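## About Geagea

Geagea is an independent test workshop for grippers, arms, cameras and controllers. It was set up by Xóchitl Arriaga, who still runs the bench, and it sells no hardware.

Customers send us two or more candidates for the same job -- a Pukska gripper against a Vukard, say -- and we run both on the same arm with the same parts. A standard comparison is 70 picks per part at each of 32 poses. Failed picks are logged by type and stay in the results.

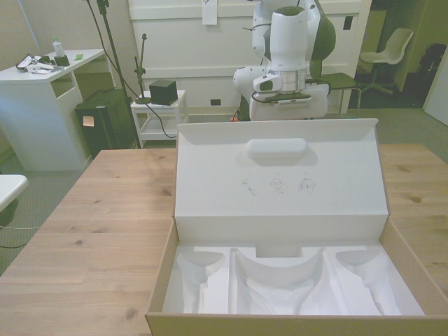

*Packing bench: arm, open carton and empty foam insert.*

Packing into shaped foam is our most requested test. Clearance at the finger tips matters more there than rated grip force.

Reports go out within 10 working days, raw logs included. Camera trials are booked separately through our Drutside office.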